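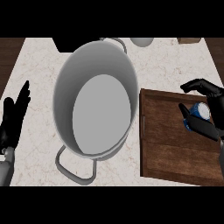 A white pot with two handles on a marble countertop.

Soup season at the Clurker kitchen

Last updated: 12th September
Reading time: 4 minutes

The evenings are getting shorter, and on the first cold day people start to ask us when the soup nights come back. They come back next week. Before that I would like to write a little about stock, because it was the subject of most questions in the spring, and I did not always have time to answer well while I was serving.

I learned to make stock from my grandmother, in a kitchen where the window was always white with steam. She did not use a recipe. When I moved here and wanted to cook for other people, I had to write everything down for the first time, and I discovered that I did many things only from habit. Some of these habits were good. Some of them I have given up.

The first one I gave up is the fast boil. At home we put the bones in, turned the flame high and went to do something else. The stock was always cloudy and we thought that stock must be cloudy. Now I start with cold water and bring it up slowly, and when I see the first small bubbles I turn the heat down and leave it there. A bubble should come up here and there, lazily. If the surface is moving everywhere, it is too hot. With chicken bones I keep it so for the whole afternoon. With vegetables it is ready much sooner, in less than one hour, and after that it only becomes bitter.

The second habit is salt. My grandmother salted at the beginning. I salt at the end, or I do not salt the stock at all and only season the soup. When the liquid becomes less, the salt does not, and I have spoiled one very big batch in this way. It was the batch for the November supper, two years ago, and those who were there will remember that we drank a lot of water that night.

For a vegetable stock I use what is cheap at the market in Stundari. For 800 grams of mixed vegetables I take two liters of water. Onion, carrot and celery make the largest part, then some leek tops, parsley stems, one bay leaf and a few grains of black pepper. I leave the onion skin on when I want a golden color. Cabbage I do not put in, also no broccoli, their smell takes over everything. Potato makes it thick and dull. Mushroom stems are very welcome, fresh or dried, and if you have the hard end of an old cheese, please try it once in the last 20 minutes.

Many of you asked if it is allowed to keep peelings in the freezer until there is enough. Yes, I do it myself. Wash the vegetables before you peel them, and put the peelings in a bag the same day. I write on the bag when I began it. A bag that is open since half a year has the taste of the freezer and should go to the compost.

About the pot I have less strong opinions than people expect. Tall is better than wide for stock, as the water does not disappear so quickly, but a wide one also works if you look at it more often and add a little water. It should be bigger than you think you need. When I began, I had a small pot from the Fustusau flea market and I filled it so full that I could not stir. Two handles are good when it has to be carried, and please let a second person open the door for you.

After cooking, the stock should become cool quickly. I pour it through a sieve into several flat containers and stand them in cold water in the sink. When they are not warm any more they go to the refrigerator. I use it within three days, or I freeze it. For small amounts an ice cube tray is practical. One or two cubes in a pan sauce make a big difference on a day when there is no time to cook.

If your stock tastes like nothing, cook it longer without the vegetables in it, so that there is less water. If it tastes too strong, you are lucky and can make more soup from it. If it is bitter, I do not know a good cure. A little honey helps somewhat, but I would begin again.

Now the practical part. Our soup nights take place in the same room as before, behind the Lavoie bakery, and the bread comes from there too. The first soup will be barley with leek. The second will be tomato with white beans, if the tomatoes are still good by then. There is always one pot without meat, and we write the ingredients on the board next to the door. If you have an allergy, please tell us before you sit down, so we can check again with the cook.

There are 58 places at the tables. Last season we served 503 bowls, and for this I want to say thank you, also to those who stayed to wash up. Please bring your own bowl and spoon if you can. We have some for guests, but they are of very different sizes and there is always a small discussion about the large ones.

If you have a soup from your own family that you would like to see on the list, write it on a piece of paper and leave it at the bakery counter. It does not need exact amounts. I will cook it at home first, and if something is not clear, I will ask you about it over a bowl of the barley.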